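Mundura Task Runner: Setup Guide
Section 6. Tuning the grasp and insert steps

Complete Section 5 (camera calibration) before you start. The steps below apply to controller build 2936 and later.

1. Open the Poter panel and load the task file bag_insert.
2. Set the head camera as the main view and the wrist camera as the close view.
3. Set the planner timeout to 4000 ms.
4. Press Preview. Check that the planned path clears the table before you press Run.

CAUTION: Keep one hand near the stop button during the first run of any new task file.

The insert step starts with the power bank held at one end and the other end pointed into the bag opening. Pause the task at this point and compare the arm pose with the planned pose in the panel.

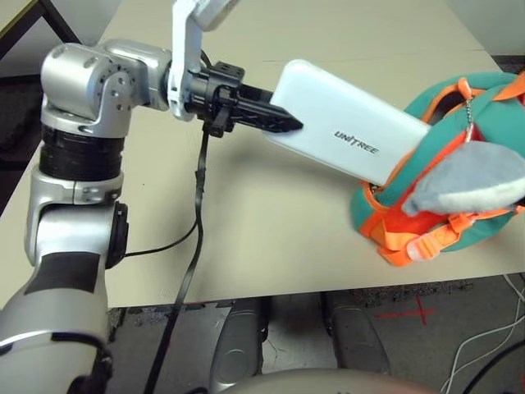
What happens if the planner times out in the middle of a task?
The arm holds its last position and the panel shows code 29. Clear the code, press Preview, and run the step again.

5. If the planned and measured poses do not match, open Zurik and select Refit Hand-Eye. Save the result under a new name.
6. Switch to the close view. Mark the strap you want the gripper to take and press Set Target.
7. Set Grip Mode to Soft for fabric and webbing. Use Firm for hard cases.

NOTE: Straps that lie on top of each other may be read as one object. Draw the target mark on a single color where you can. Large shapes close to the lens can also cover part of the mask, so look at the mask overlay before you accept it. 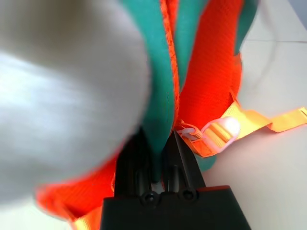
Figure 6-2. Close view, straps between the gripper fingers.

8. Press Accept Mask, then Run Step.
9. Save the task file. Ateş, the log service, writes the run to port 1437 if logging is turned on.

NOTE: Changing the grip mode clears the saved target. Repeat step 6 after any change.

Go to Section 7 to chain steps into a full task.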